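Inside the Konora tablet's second board revision: an interview with its hardware lead

February 21, 2019

Clemari's entry-level tablet, the Konora, is due for a hardware refresh in March. The outside of the device stays as it was. The display is the same part, the battery is the same part, and the buttons are in the same places. The changes are on the main board and in the charging path, and they are the reason we asked for an hour with the engineer who leads hardware at the company.

The hardware lead, who asked to be identified by job title only, began with the charging port. The first Konora shipped with micro-USB. The revised model uses USB-C, and according to the lead that single change accounted for most of the schedule.

"People assume you swap the connector and move on," the lead said. "The connector is the short part of the job. On the old board the port sat in a cutout, and the strain from the cable went into two solder tabs. With the new one we have four tabs through the board and a steel bracket over the shell. The bracket needed a screw, the screw needed a boss in the rear housing, and the boss was sitting where the speaker chamber used to end. So now the speaker chamber is a different shape, and you have to retune the speaker."

The port supports USB 2 data speeds only. Asked whether that was a cost decision, the lead said it was partly cost and partly the processor, which has no faster USB controller. A separate controller would have taken board area that was already assigned to the power circuit.

Charging is handled by a new power management chip from Mekov, a supplier Clemari had not used before. The previous chip charged the battery on a fixed current schedule. The Mekov part adjusts current according to temperature readings from two sensors, one on the battery pack and one beside the port.

"The port sensor is there for dirty connectors," the lead said. "If there is lint or moisture in the port, resistance goes up and the port gets warm before the battery does. The old design could not see that. The new one drops the current and puts a notice on the screen."

The lead was careful about how much faster the new model will charge. The figure Clemari intends to publish is a full charge in 3 hours with the supplied adapter. With a third-party adapter the result depends on what the adapter offers. The tablet will accept a higher voltage if one is available, but the charging current is capped by the battery, and the battery has not changed.

We then turned to memory. The first Konora was criticized for closing background apps too early, and owners expected more memory in the revision. They will get it: the base configuration goes from 2 GB to 3 GB.

"The memory was the easy one," the lead said. "It is the same package size with the same ball layout, so the board did not care. What took time was going through the memory settings in the firmware again. The timing values that were safe for the old part were safe for the new part too, but they were slower than they needed to be. We ran the margin tests again from the beginning."

Those tests are run at the board level, before any display or housing is attached. Clemari does part of this work in its own lab and sends the rest to Kwok, a contract test house that also handles the company's desktop accessories.
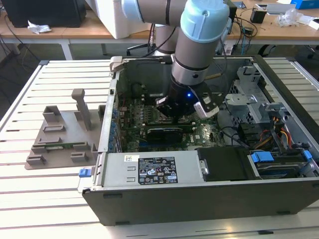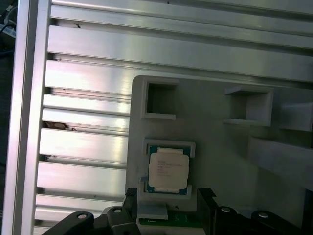
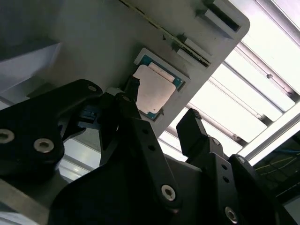

The lead said the margin tests turned up one problem that had nothing to do with memory. A voltage regulator near the wireless module was dipping for a very short time when the radio switched on. The dip was inside the regulator's published limits, and the tablet did not crash. It did cause the touch controller to drop a sample now and then, and a fast stroke with a finger could come out with a small break in it.

"We had reports of that on the first model and could not reproduce it," the lead said. "We were looking at the touch firmware. It was the supply rail the whole time. The fix is one capacitor, moved closer to the controller, and a larger value on another one."

Can the same fault be reduced on tablets already sold? To a degree, the lead said. A firmware update for the first Konora will delay the radio's switch-on sequence slightly so that the load rises in steps. It has passed internal testing, and the company plans to release it alongside the new model. It will not remove the fault completely on older boards.

The processor is unchanged, and this is the point on which the lead expects the most complaints. The company considered a newer part from the same supplier. It would have brought a better graphics core and hardware decoding for one more video format. It would also have required a new board stack with more layers, a new heat spreader, and a new round of radio certification.

"If we had gone that way, this would be a different product with a different price," the lead said. "The people who buy this tablet use a browser, a video app and maybe a drawing app. On the first model they were running out of memory long before they were running out of processor."

Benchmark results should therefore be close to those of the first model. The lead does expect longer sustained runs to be slightly better, as the new power chip wastes less energy as heat and sits farther from the processor – 14 mm away on the revised board, against a position almost next to it on the old one.

Weight goes up slightly, to 341 grams. The steel bracket and the thicker rear housing around the port make up the difference. Cases made for the first Konora will fit only if the cutout at the bottom edge is wide enough for a USB-C plug with a thick overmold. Clemari's own folding case has been revised, and the older version is being withdrawn.

On repair, the answers were mixed. The battery is still held with pull tabs and can be replaced without heat. The display is still glued to the front frame, and a cracked panel means replacing both together. The USB-C port is soldered to the main board. The lead said a small separate port board had been drawn up and then rejected, as the flexible cable needed to join it to the main board would not fit under the speaker chamber.

"I would have preferred the separate board," the lead said. "A port is a wear part. We made the mounting much stronger instead, and we will see how the returns look after a year."

Software support was outside the lead's area, but both models will run the same system image, with the board revision detected at startup. Security updates for the two will be issued on the same schedule.

Clemari has not announced a price. Orders open in March through the company's own store, with retail stock to follow.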